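Section 3: Unpacking the shopping and filling the basket

Welcome to the best part of the Bisitz kit! By now your marbled base is down, the patterned panels are up and the whole corner looks smart enough to show off. Time to put some food in it.

What you need

The Jendix basket (the one with the mesh sides)
A bag of produce, real or from the Bajwa play food set
A soft, dry cloth

Before you start

Wipe the base with the cloth. The marble pattern hides crumbs wonderfully well, so run your palm over it too.

CAUTION: Thin plastic bags are a suffocation risk. Keep them away from babies and small children, and put the bag out of reach as soon as it has been emptied.

Placing the basket

1. Set the basket down with the open top facing up. Towards the back of the base works nicely, as you then have plenty of room in front for sorting.

2. Turn the basket until you like the look of it. A slight angle shows off the mesh sides - and makes it easier to reach in from the left.

3. Leave a gap between the basket and the panels. The paper marks easily, and a basket corner will scuff a garland before you notice.

Unpacking the bag

4. Lay the bag flat beside the basket. There is no need to stand it up, and most bags flop over anyway.

5. Find the opening and fold it back. If the handles are knotted, undo them gently and don't pull, or you will be chasing fruit across the kitchen.

6. Start with the long pieces. Lay them diagonally along the bottom of the basket, where they take up the least room.

7. Add round vegetables next, tucked against one of the inner sides so that they can't roll. Leave the rest of the bag where it is while you do this.
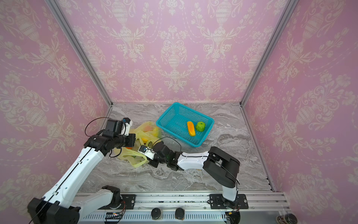

8. Carry on with the remaining pieces, one at a time. Bright colours look lovely side by side, so do play about with the order!

9. Feel along the folds of the bag for anything small. Bits of green love to hide in there.

10. Smooth the bag out, fold it in half twice and put it away.

NOTE: Don't heap the basket above the rim. If you have more food than space, a second basket fits on the base, or you can use the Fuker hanging tray (see Section 5).

Looking after the basket

Rinse the mesh under a warm tap and let it drain upside down. With real fruit, do this every time you empty it - juice dries in the holes and is a pain to shift. Play food only needs a wipe.

Keep the wet basket off the base until it has dried, and never use scouring pads on the panels. A dry duster is all they want.

Guide last revised Sep 17, 2019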